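Flastcombe 双臂桌面套件 常见问题

首页 > 产品支持 > 双臂桌面套件 > 常见问题

本页汇总了购买前和装机阶段问得比较多的内容。软件部分以 Fillel 控制端当前版本为准，旧版本的菜单位置可能不同。维修报价不在本页，请走工单。

一、购买与配置

套件里包含什么？
两条机械臂、两只两指夹爪、两个桌边夹座、一台控制盒、电源、线缆包和 Fillel 控制端的授权码。桌子、相机、料盒和积木需要自备，或者另购 Mowat 练习包。

可以只买一条臂吗？
可以。单臂版和双臂版用同一种控制盒，以后加第二条臂时不用换盒子，只需在 Fillel 里新增设备并重新做一次标定。单臂版不含第二个夹座，补购时请一并下单。

两条臂是一样的吗？
机械结构一样，出厂时左右的零位参数不同。臂身底部贴有序列号，控制端按序列号识别左右。装反了也能上电，但标定会报错。很多用户会自己在臂身上用记号笔写个记号，这不影响保修，避开散热孔就行。

Mowat 练习包和套件必须一起买吗？
不必。练习包是一组耗材和任务文件，内容为积木、开口料盒和按颜色分拣、双手交接、插接等任务的说明。已经有类似物料的实验室可以只下载任务文件。

授权码能装几台电脑？
一个授权码可以同时激活 2 台电脑。换电脑时先在旧机器上点“解除绑定”。旧机器已经坏了的，提交工单，附上控制盒序列号，由客服解除。

有教育价吗？
有，学校和培训机构凭采购单位证明申请。教育价不适用于单独购买的夹爪和线缆。

二、场地与安装

桌子有什么要求？
桌面要平，受力后不能晃。桌边夹座的夹持面需要平直的桌沿，带大圆角或下方有横梁的桌子请先量好再订。拼板桌可以用，但不要把夹座装在拼缝上，料盒也尽量不要压着拼缝放。

两条臂之间留多宽？
任务文件默认的基座间距是 874 毫米，按两个基座的中心量。间距不同也能工作，需要在“布局”页填入实际值。填错的话，双手交接任务里两只夹爪会对不齐，严重时会碰在一起。

操作员坐在哪里？
示教时坐在两条臂之间、靠桌子近的一侧，急停放在手边。自动回放时请退到工作范围以外。腿部空间要留够，线缆不要从膝盖前面横过去。

线怎么走？
夹爪的线沿臂身往下走，在夹爪后面留一个松弛的弯，给末端旋转用。留得太短，转到极限时会拉扯插头；留得太长，容易扫到桌上的东西。调整好以后让臂在各个方向上低速走一遍再固定扎带。

背景墙有要求吗？
没有强制要求。使用颜色识别时，浅色、无图案的墙面和桌面比较省事。反光的桌面建议铺一层哑光垫。光线要均匀，避免有直射阳光，下午四点以后西晒明显的房间请拉窗帘。

三、分拣任务

积木按颜色分拣怎么摆？
料盒并排放在桌子中间偏远的位置，盒口朝向操作员，待分拣的积木散放在料盒前面，两只夹爪都够得到的地方。盒子之间会滑开的，用胶带在上沿连一下。开始前让两只夹爪张开，分别停在料盒前方左右两侧。下图是蓝、绿、红三盒的摆法，桌面上还有两块蓝色积木没有进盒。
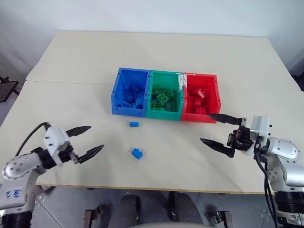

小块积木夹不起来怎么办？
先看积木朝向。窄条积木最好让夹爪夹两条长边，夹短边容易转。再看下降高度，指尖离桌面太高会只夹到凸点。还不行的话，在“夹爪”页把闭合速度调低一档。指尖磨圆了需要换新，指尖属于耗材，不在保修范围内。

一次练习录多少条合适？
看任务。单色入盒这类短任务，我们的任务文件默认一组 500 条，可以分多次录，控制端会接着上次的编号往下排。中途换了桌子或挪了基座，请新开一组，不要混在一起。

半透明的积木识别不准？
半透明件的颜色受背景影响较大，放在红色积木堆里和放在浅色桌面上，取到的颜色值会差不少。可以在“颜色”页给它单独建一类，或者先从练习物料里挑出来。

两只夹爪会不会同时去抓一块？
自动回放时不会，控制端给每块积木只分配一条臂。手动示教时没有这个限制，由操作员自己避让。

四、保修与支持

保修多久？
机械臂和控制盒保修 2 年，从签收起算。夹爪指尖、线缆、扎带和练习包里的积木不保修。

哪些情况不保？
自行拆开关节盖、超载使用、进液，以及使用非原装电源造成的损坏。关节盖上的螺丝松动可以自己拧紧，不算拆机。

返修要寄整套吗？
只寄有问题的那条臂，夹爪请拆下来自己留着，除非故障就在夹爪上。寄出前在 Fillel 里导出标定文件，修好以后可能要重新标定，有旧文件对照会快一些。返修件统一寄到 Flirkmont 服务点，地址在工单回复里。

返修一般要多久？
服务点收到后 5 个工作日内给出检测结果。需要换关节的，时间另行通知。

怎么提交工单？
登录账户，进入“我的设备”，选中对应序列号后点“提交问题”。请写清 Fillel 版本号、报错代码和出错时正在跑的任务，能附日志的附日志。只写“不动了”的工单我们会先退回来补充信息。

相关页面
双臂套件安装手册
Fillel 控制端更新记录
Mowat 任务文件下载
耗材与配件价目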